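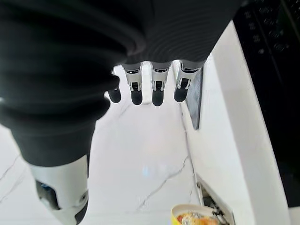
**Glove and wrist cover upkeep on a two-hand kitchen cell: how often do you swap?**

### gripe_strength

Hi all, long time reader, second time posting. I look after the kitchen cell at our place in Emcombe (marble-look counter, sinks, oven, the whole deal) and I've inherited the care of the hands. Four fingers and a thumb on each, a rubbery tip on every one, ribbed cover over the wrist. The covers came from Muslow with the arms. The person before me left a maintenance sheet that says "inspect covers regularly" and that's the entire entry, thanks a lot.

What I do right now:

- wipe the fingertips every morning with a damp cloth, then a dry one
- run each finger through open and close by itself, listening for anything crunchy
- push the ribs of the wrist cover apart with my thumbs and look down in the folds
- check the hem of the glove

The hem is what's bugging me. It starts to come apart just above the finger joints, and I keep finding little threads hanging off. I've been snipping them. I don't love having scissors that close to the finger brackets, and I REALLY don't love the idea of a thread getting pulled into a pin.

So: do you swap gloves by hours, by cycles, or when they look bad? We do a lot of food and dish stuff, if that matters.

### third_shift_toast

By cycles, always. We go 1,000 grasps and then it's a new glove no matter how pretty it looks. I used to go by eye and I got burned: a thread wound itself around a finger joint and the finger started closing late. I spent a whole afternoon in the tuning screens before I thought to look at the dumb thing.

Also, quit snipping! You cut one loop of a knit and you've made two loose ends. Fold the hem under and tack it.

### gripe_strength

Oh no, I've been making it worse. Ok. Tack it with what, thread? Glue?

### plumbbob

I'm going to disagree on the cycle count. 1,000 light grasps on a paper cup and 1,000 on a wet cast iron pan are different animals. We log hours with the hand closed and swap at 36, and I think it tracks wear a lot better. Our Wistard controller will total that up for you if you turn on the logging, it's under the joint page.

For the hem, thread. A few stitches of plain polyester, a dab of flexible fabric glue over the knot, overnight to cure. Keep glue well away from the brackets.

Bigger question for me is your cables. How are they dressed at the wrist? In my experience a glove that frays on one side only has a cable rubbing it.

### gripe_strength

Huh, it might be one side only, I never thought to compare. The cables on the left arm come off the forearm in loops and go around the wrist, and there's a little black connector block clipped on the side. Cup handling is most of what that hand does, so the wrist rolls over a whole bunch. I always figured the loops had to be loose like that for the roll?
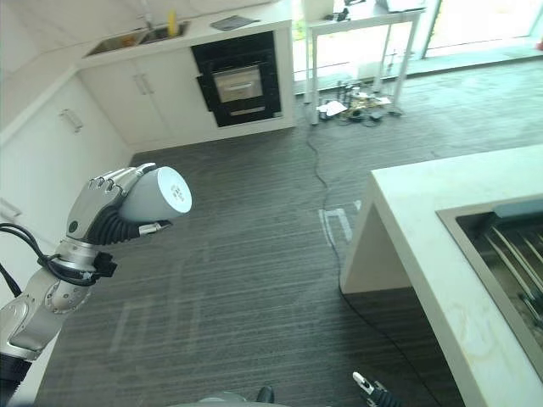 ### third_shift_toast

Loose yes, that loose, I'm not so sure. When it rolls like that the outside loop has to go someplace. Put it in slow mode, roll the wrist end to end and just watch the cables (hand off the pendant enable if you need to lean in, please). If a loop touches the cover at either end of the roll, there's your problem.

I'd move the clip before I'd touch the loop length. People shorten the loop first and then they yank a connector.

### plumbbob

Agree with all of that, and mark it down, we don't agree much. I'd add a spiral wrap on the bundle. And while you're in slow mode, look at the ribs too. The Muslow covers get shiny where they rub, long before they split.

### gripe_strength

Ok, back from the cell with news. I rolled the left wrist in slow mode and the outer loop does brush the cover, right near one end of travel. It's a light touch but you can hear it if the fridge isn't running! I moved the clip back a little toward the elbow and rolled it again and it cleared. No shiny spots on the ribs that I could find with a flashlight.

Then I did the same check on the other glove style, the smooth charcoal one, with the arm reaching low over the carpet. The bundle hangs down past the white part of the arm and makes its own loops near the bottom, so I watched those too. And yep, a strand coming off the hem at the right edge.

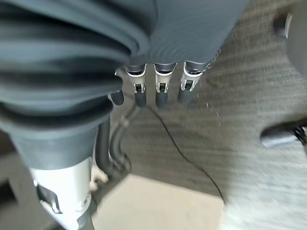

I haven't snipped it, you'll be proud of me. I'm going to turn that hem under and stitch it tonight, so the glue can sit till morning. I also ordered a box of 50 gloves from Luangrath, the price break at that size was too good. If anyone has had bad luck with theirs, tell me quick before it ships.

For the swap schedule I'm going to log both, grasps and closed hours, and see which one lines up with the fraying.

### third_shift_toast

Luangrath ones run snug at the wrist. Roll the cuff like a sock and work it on a bit at a time, never pull on the hem. Otherwise fine, I've used them since October.

Still say cycles though.

### plumbbob

Hours. Post your log when you've got a couple of gloves' worth, I'd like to see it.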